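Photography 5: Printing in the Darkroom
Handout for session 11, split-grade printing on variable contrast paper
Tutor: Eleri Meredith

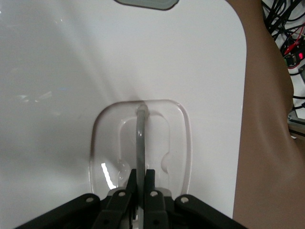
Before you come in

Bring one negative you already know. By "know" I mean you have made a straight print from it at grade 2 and were annoyed by the result. A negative you love on the light table and have never printed will take up your whole evening and teach you mostly about disappointment, which is covered in another module.

Bring an old towel. The ones hanging by the sink belong to the ceramics people and have been used for purposes I would not like near my highlights.

What variable contrast paper is doing

The paper is coated with an emulsion mix that responds differently to green and blue light. Green light gives you low contrast, blue light gives you high contrast, and the filters under the lens or in the drawer of the enlarger are simply a way of choosing how much of each gets through. A yellow filter takes out blue. A magenta filter takes out green. Grade 00 is yellow, grade 5 is a deep magenta, and everything between is a compromise somebody else made for you at the factory.

With split-grade printing you make the compromise yourself. You give one exposure through 00 and another through 5, onto the same sheet, without moving anything. The soft exposure mostly sets the highlights. The hard exposure mostly sets the blacks. "Mostly" is doing some work in both sentences and we will come back to it.

Can you get the same print with a single filter? Usually, yes. Prys Ifans, who taught this course before me and printed everything at grade 3 out of principle, used to say split-grade was a way of getting to 2 and a half by the scenic route. For a straight print with no dodging or burning he had a point. Where it pays off is when the two ends of the tonal scale need different handling in different corners of the picture, and that is most pictures taken outdoors in Wales.

The soft test strip

1. Set the enlarger to f/8, focus with the grain focuser, and put the 00 filter in. Check focus again. The column on enlarger 2 creeps.

2. Lay a strip of paper across a part of the picture that includes an important highlight with detail in it. A cloud is good, a white shirt is better. A bare light bulb is useless, as it will be paper white whatever you do.

3. Expose in steps of 5 seconds, covering a bit more of the strip each time.

4. Develop for the full time. Pulling the strip early because it looks dark under the safelight is the most popular mistake in this room, and I have made it in front of visitors.

5. Fix, rinse, and look at it in white light. Ignore the shadows altogether. They will be gray and miserable. You are looking for the first step where the highlight has just enough tone to tell you what it is made of.

Write that time down. Pencil, on the back of the strip, before you go and make tea.

The hard test strip

6. Take a fresh strip and give the whole of it the soft exposure you have just chosen. People skip this. The result is a beautiful strip that relates to nothing.

7. Change to the grade 5 filter without touching the height, the aperture or the easel. If you nudge the head, you start again. You will know you nudged it because the print will look like a memory of a print.

8. Expose in steps of 5 seconds over a part of the picture with a proper deep shadow in it.

9. Develop, fix, rinse, white light. This time look for the first step where the deepest shadow reaches a real black, and stop there. Going further only fills in the shadows next door.

Now make the full print with both times. If the highlights have come out a touch darker than on your first strip, that is the "mostly" from earlier. The hard exposure adds a little density up there too, so knock a second or so off the soft time and try again.

Dodging and burning in two halves

Say you have a pale sky over a dark hillside. Burning the sky through 00 brings tone into the clouds and leaves the treetops along the horizon more or less in peace. Burning it through 5 does almost nothing to the palest cloud and a great deal to everything underneath, so you get a heavy black fringe along the ridge.

Dodging goes the other way. Holding back a face during the hard exposure opens the eye sockets and leaves the cheeks much as they were. Holding it back during the soft exposure gives you a chalky face on a normal neck. Wyn Gittins has a print of his uncle like this on the corridor wall, third from the left, and has kindly agreed to leave it up.

Keep the dodging tool moving. Keep it well above the paper.

Keeping notes

Sketch the print as a rectangle and write on it. Mine look like this:

Neg 71, 8x10, f/8
00: 11 sec
5: 5 sec
Burn sky at 00, plus 5
Dodge gatepost during 5, for 2

Include the paper, the enlarger number and the lens. A time on its own means nothing on a different machine, or on the same machine after somebody has changed the bulb.

Dry-down

Fiber paper dries darker than it looks in the tray. The highlights you admired under the viewing lamp will be a shade duller by the morning. Resin coated paper does this less, but do not judge a final print dripping wet on either. There is a hairdryer on the shelf and it is faster than regret.

For next time

One finished split-grade print, with both test strips and your notes clipped behind it. I will mark the notes as well as the print. Also bring one straight print from the same negative on your best single grade, and be ready to say which you prefer. "The first one, it was less trouble" is an acceptable answer if the print backs you up.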